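Researcher, Religious Displacement Desk (part-time, two posts)

Boltholm is hiring two researchers to check claims made about Christian and other minority families forced from their homes. We say "check" on purpose. A lot of what crosses our desk is secondhand, some of it is wrong, and a fair amount was written to raise money. The suffering is real. The numbers attached to it often aren't.

You would be reading church bulletins, aid appeals and court papers, phoning the people named in them, and writing down what held up. Most weeks that means a page or less. If you want to write moving features, please apply somewhere else. 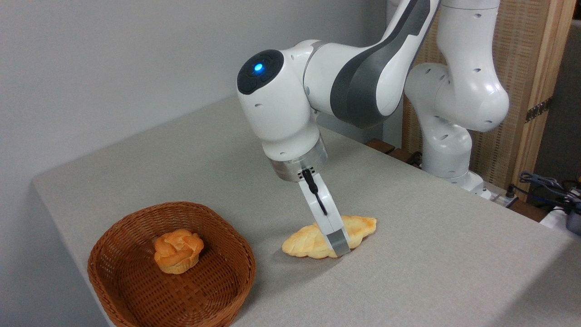 We don't ask about your faith and we would prefer you left it out of the cover letter. Arabic or Aramaic helps a great deal. A theology degree helps less than applicants tend to think — we have had good people from insurance claims and local newspapers.

The posts are based in our Zarstead office, 11 hours a week, starting in March. Pay is 1655 a month before tax. There is no travel budget, whatever you may have read about us.

To apply, send a resume and a critique, 1000 words at most, of any published report on religious persecution. Tell us which claims you doubt and how you would test them. Praise for Boltholm's own reports will not help you, and finding a mistake in one might.

Write to Theresia Wyss, Boltholm, Zarstead. Questions about hours and contracts go to Clémence Courtois at the same address.

Posted 12 September 2018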